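2024-10-13 – equipment list, second pass

Went through the spend with Callum. We have 500 left on the small parts line and 119 of that is already promised to Ciltex for cabling. The noodle bundles are the hard item for the food handling work, so the pads get priority over everything else.
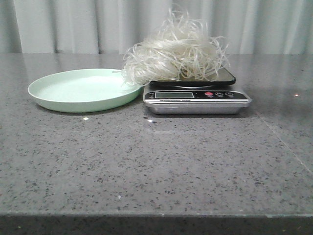

Panduvo quoted 30 per pair for soft pads, minimum order 4 pairs. Venness has not answered since May. I would take the Panduvo offer and stop waiting. Tatsuya Wada wants a scale that can log over USB so we can stop copying weights by hand. Fair request, but the kitchen scale stays until the next budget – the pads come first.

Open: does Rao still hold the spare finger mounts? If yes, skip that line. Ask Callum to check the pad width against the drawing before we order.

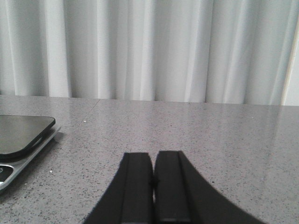
Current fingers, closed, flat pads. Scale at left.

Also need to decide who signs for the Panduvo order. Draft goes to Tatsuya first, then purchasing.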